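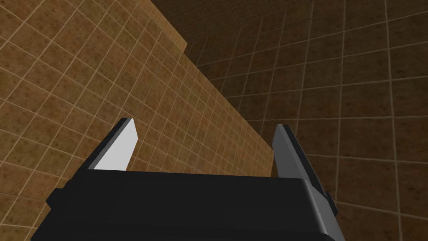
## Talking grippers with the Vultolham robot club

I'd been promised snacks and a robot, and the school club in Vultolham came through on both. I spent an afternoon there in June for our newsletter, mostly parked on a stool next to two of the students and the teacher who runs the thing, and I came home with way more notes than I can use (sorry in advance if I left out your favorite part!).

The club has 10 students this year and they're building their entry for the Kastia Challenge, which is done completely in simulation. You write the code, you tune the gripper, you upload it, and the organizers run it on their end. The student in charge of the simulator had it up on the big monitor when I sat down, with the view from just behind the gripper, looking out between the two fingers at brown speckled tile.

"Everybody asks about the tile," she told me. "It's a texture I picked! I wanted grout lines because when the arm turns you can see the grid move. On the plain gray walls I kept losing track of which way I was facing."

I asked if she'd had a hard time learning to read that view, because I sure did. I couldn't tell the wall from the floor for a good five minutes.

"Oh, for weeks," she said. "The light helps. I put it over on the left, so one side's bright and the other side's dark, and now I kind of steer by that."

Her teammate writes the part of the code that opens and closes the fingers, and he's very funny about it. He named the gripper Kuster. He talks about Kuster the way my sister talks about her dog.

"Kuster's problem is squeezing," he said. "In the simulator you can tell it to close with any force you want, so the first version I wrote would just launch the block across the room. Like, gone. Then I turned it way down and it couldn't hold anything."

How long did it take to find something in between?

"We log every try. The version we like is run 827." He scrolled up to show me, and the notes column was mostly the word "nope."

The teacher teaches shop the rest of the day and said she'd never touched a simulator before this club. "I wanted real hardware, and I still do. But one arm costs more than our whole budget, and with one arm you get nine kids watching. With laptops they can all be wrong at the same time, and that's where they learn something." She does make them sketch every finger shape on paper before anybody models it, and there's a fat binder of those sketches on the shelf that I could have looked through all day.

They're up against a bigger team from Custstead, who placed ahead of them last time by 127 points. I asked if that still stings.

"Yes," said both students, together.

Next on the list is getting Kuster to pick up a thin, flat piece without knocking it over first. The simulator student thinks it's a finger angle problem. Her teammate thinks it's a speed problem. They were still going at it when I packed up my recorder and took one more cookie for the drive.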